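Subject: Re: [case-swap] Cleaning and grading silicone phone cases before the April table
From: Ottar Nygård
To: case-swap list

On Thursday Backlund wrote:

> I have 30 used cases sorted and another lot still in the bag. Two
> questions before I go on. First, is dish soap enough on the matte
> silicone ones, or do we want alcohol on everything? Second, the grading
> sheet says "surface: clean / marked / worn" and I can't tell where
> marked stops. Nearly every black one has pale marks on the back.
> Also, what surface are people working on? Mine is a dark desk and I
> keep missing things.

Taking the last question first. Use a white surface. On a dark desk the cutouts in a black case disappear, and a torn lip around the camera opening is easy to pass over. Lay the case back side up and look at the openings against the white.

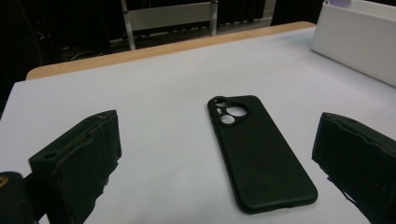
Matte black is the worst finish for grading because dust and scuffs both read as pale specks under an overhead light. Grade only after washing. What comes off was dust. What stays is a scuff, and if the scuffs are faint and you can't catch them with a fingernail, the case is "marked". If you can catch one, or the rim has lifted anywhere, it is "worn". Shine on the rim alone doesn't change the grade.

On soap versus alcohol: dish soap and lukewarm water for all silicone and rubber. I tried 70 percent isopropyl on 8 cases last year and two of them came out with a cloudy patch near the camera opening. I now keep it for hard plastic. Medent wipes do the same job if you already have them, but they leave a film on matte finishes that needs a rinse.

The order I use, per batch of 14:

1. Wipe the table down and let it dry. Grit on the table ends up pressed into the next case.

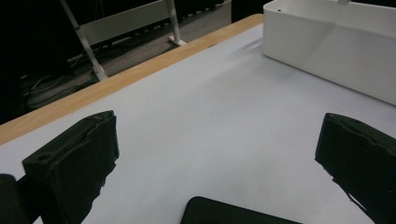 2. Wash the cases, inside first. Lint sits in the inside corners, and a soft toothbrush gets it out.

3. Run the brush around every cutout, including the narrow slots. Skin oil collects there.

4. Dry face-down on a lint-free cloth. Paper towel sheds onto silicone – you will be washing it again.

5. Grade, write the model on a paper tag, bag it.

If you can't identify the model, sort by camera cutout: number of openings, then whether the raised part is square or a strip. Send me the ones left over and I will check them against the Hiltau list. That list is out of date for anything recent, so expect a few to go in the "unknown" box regardless.

One correction to the sheet. Column four says "flash hole present". Leave it blank for cases with a single large opening for everything. Erneter filled it in as "no" for those in the last round and they were pulled as defective.

Ottar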